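September, gripper bench, afternoon

Hand-held pair, Skovel jaws against Ekwood jaws, box task

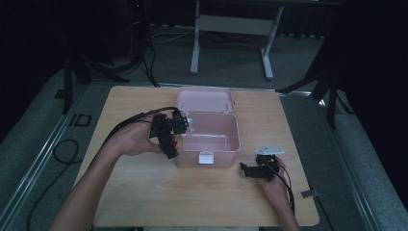
Pink box, lid open, left gripper at the left rim.

Picked up where Toshio left off. Same box, same table, one operator with a gripper in each hand. The task is to hold the base and close the lid, then open it again. Skovel jaws first, then Ekwood. Controller is the Flelleo on firmware 2907 for both.

Skovel: 13 tries, 2 drops. Both drops came on the lid side. The tips slide along the plastic when the wrist is rolled, and by the time you feel it the lid is gone. Closing force was fine.

Ekwood: 13 tries, no drops, but slower. The jaws are wide and you have to come at the rim nearly square. Daichi Tsuchiya ran the last few and said his thumb was sore by the end – trigger spring is too stiff for a full session. Try the softer one from the Bermúdez kit.

Cables: right one kept pulling at the wrist when the gripper was on its side. Needs a strap higher up the forearm. Left one runs back along the arm and gave no trouble.

Encoder offset on the left read 337 after the jaw swap. Re-zeroed before the Ekwood runs. I did not check it before the Skovel runs, so don't trust the left opening widths from those. Drop counts still stand.

To do
– repeat Skovel with rubber on the tips
– re-zero both sides after every jaw change, write it on the sheet
– ask Toshio Yokoyama which wrist angle he used for the latch runs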